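Senora Puts Grippers in the Hands of Its Own Packing Staff

TRURO, July – Senora will automate two sorting lines at its Truro site, and has asked the people who know the job to teach it. Staff have recorded 442 pick-and-place runs with hand-held grippers, 345 of which were good enough to keep. The rest were educational.

No jobs go. Sorters move to line setup and fault clearing, with 10 days of paid training and, by popular demand, better chairs.

"I've trained slower starters," said shift lead Kevser Kahraman. "They did at least bring cake."

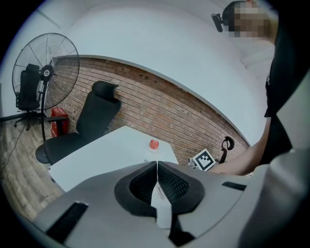 A hand-held gripper at a white table, with a small red round object on a dish and a marker board at the edge.

Operations head Evelien Van Rooij expects the first line to run by fall – the second when Kahraman says so.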